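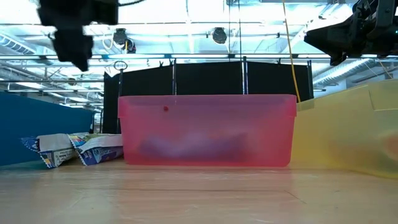 Fig. 1. Sorting station with translucent bins, pink (center) and yellow (right). Two snack wrappers on the table at left.

## Unit 4: Flexible packaging in small-item sorting

Course notes, Pin-yu Tang. Read before the bench session.

### 4.1 Terms

**Flexible item.** An item with no fixed outline. Its footprint depends on how it was last folded or pressed. Empty wrappers, pouches and film sleeves are in this class.

**Rigid item.** An item that keeps its outline under its own weight and under light contact.

**Residual volume.** The space a discarded item takes up in a bin, including air held in its folds. For crumpled film this is much larger than the volume of the material.

### 4.2 Wrapper geometry

Most snack wrappers are made from one web of film, closed with a lengthwise seal and two end seals. The ends are often cut with a zigzag blade. The serrated edge gives many starting points for a tear. It is also a useful cue when sorting by eye, and it can be seen on the mostly white wrapper in Fig. 1.

After crumpling, the film springs back in part. Corners lift off the table, as on the same wrapper. A lifted corner is the preferred pickup point. Where no corner is raised, take the item at a ridge in the film. Do not slide it to the table edge, as this changes the fold state and makes the trial hard to compare with others.

Printed area is a poor basis for classification. Two wrappers from one product can show different colors depending on which panel faces up. Record the item by type first, then by dominant color.

### 4.3 Bin properties

| Property | Effect on sorting |
|---|---|
| Translucent wall | Contents show as a tone and rough shape; no print legible |
| Raised rim | Stiffens the opening; light film may catch on it |
| Slanted wall | Items drift toward the base; bins nest when empty |
| Wall color | Shifts the apparent color of the contents |

The last row matters for inspection. The item lying along the bottom of the pink bin reads as purplish-blue from the side. Its true color cannot be taken from that view. Log contents from above.

### 4.4 Procedure

1. Set the bins with the long side facing the sorter.
2. Place two flexible items on the table. Leave the fold state as found.
3. Move one item at a time. Release it inside the rim.
4. Note any item resting on the rim as a miss.
5. Repeat to 70 placements per group.

The pooled set from November holds 700 placements, of which 241 were flexible items. Use it for Problem 3. Column headings follow the Flomitz sheet.

### 4.5 Problems

1. Define residual volume and propose a way to measure it with a marked bin.
2. A wrapper is touching the end of a bin at the start of a trial. State how this limits the approach direction.
3. Find the share of flexible items in the pooled set. Give three significant figures.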